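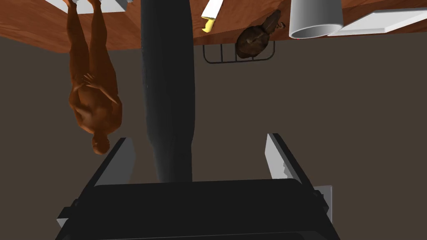
Simulierte Greifaufgabe am Holztisch: zwei hellgraue Finger, dahinter Figur, Gitterrost und Becher.

Erst rechnen, dann bestellen

Bei Fonska stand der Roboterarm schon im Januar auf der Wunschliste. Bestellt ist er bis heute nicht. Der Cateringbetrieb will das Umsetzen von Geschirr und Speisen automatisieren und lässt die Abläufe zunächst am Rechner durchspielen. Dafür hat er bei Stivia 116 Stunden Simulation gebucht.

Teuer wird selten der Arm allein. Greifer, Halterungen, Schutzzaun und Abnahme stehen oft in getrennten Angeboten, und wer sie nicht zusammenzieht, plant zu knapp. Für den Greifer von Tijani nennt das Angebot 3.392 Euro, ein zweites Paar Finger kostet etwa 1.000 Euro extra. Ob es gebraucht wird, hängt von den Teilen ab. Ein Becher lässt sich anders fassen als ein flaches Tablett, und unregelmäßig geformte Lebensmittel verlangen wieder andere Griffe.

Im Modell lassen sich Reichweite und Platzbedarf früh prüfen. Über Reinigung und Verschleiß sagt es wenig. Fonska hat deshalb drei Wochen Probebetrieb in der Küche in Lemlow eingeplant, mit Mietgerät und eigenem Personal. Die Schulung läuft über ein gesondertes Budget. Über den Kauf wird nach dem Probebetrieb entschieden, die Angebote gelten so lange weiter.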